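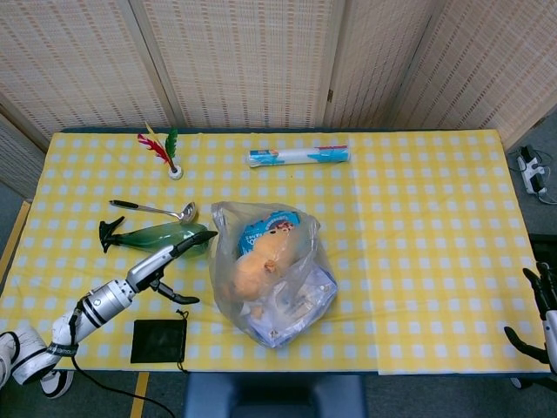 ## About Edby Workshop

Edby is a shared workshop with one long-running build in it: a pair of robot arms meant to tidy up a table. We started in February, in the back half of Hajar Salem's garage, and moved to the unit on Sudau Street when the garage door stopped closing over the bench. Membership is open. Enthusiasm is optional, and a few of us get by without much of it.

### What we do

We want two arms to pick up ordinary stuff and put it where it goes. That's the whole project. People hear "home robot" and picture dinner on the table, so we try to be plain about it when visitors come by. Picking up a glass bottle lying on its side is a hard evening's work. Smooth glass rolls, it's easy to squeeze in the wrong spot, and the cloth bunches up under it. A ladle is worse than it looks because the weight is all at one end. Shuttlecocks we argue about. Mounir El-Sayed thinks you should take them by the base, and Shaimaa Ezzat thinks that if the arm can't manage the feathers it can't manage anything in a real house.

Clear plastic bags full of things are the test we trust most, and the one we'd least like to be judged on. The shape changes every time you touch it, and you can see what's inside without being able to get at it. Anyone selling you a robot that handles groceries should be asked to do a full bag, twice, with you choosing the bag.

The checked tablecloth stays. Ayman Shehata wanted a plain gray mat for a while, on the grounds that everything would be easier to pick out against it. He was right about that. Kitchens don't come with gray mats, though, and we would sooner find out early.

### What we don't claim

We keep a log of attempts. In the last full round we logged 465 and called 201 of them good, meaning the object ended up where we wanted it and nothing was knocked over on the way. Some members count a slow, ugly grab as a success. Hanane Gaber, who keeps the log, does not, and the figure above is hers.

We don't publish sped-up video. We don't say "autonomous" about anything a person was steering. If you read somewhere that Edby has a robot that cleans your house, please write and tell us where, as we'd like to buy one.

### Who we are

- **Hajar Salem** did the first wiring and still does most of it. Ask her before you move a cable.
- **Mounir El-Sayed** works on the grippers. He has opinions about finger shape.
- **Shaimaa Ezzat** writes the control code and the complaints in the comments.
- **Ayman Shehata** looks after safety, which mostly means the stop button and where people put their chairs.
- **Hanane Gaber** keeps the log and the membership list.

### Coming by

Open bench is Thursday evening from seven. Bring something small you would like to see picked up. Drawstring pouches, soft toys and rolled-up paper are all welcome, and we have plenty of bottles. No knives, no pets, nothing you'd be sorry to lose.

Membership is $300 a year and covers bench space, tools and the electric bill. There is no discount for believing in the project. Write to Hanane at the desk address if you want a key, and allow a week for an answer.

*Page last updated 28 January 2024.*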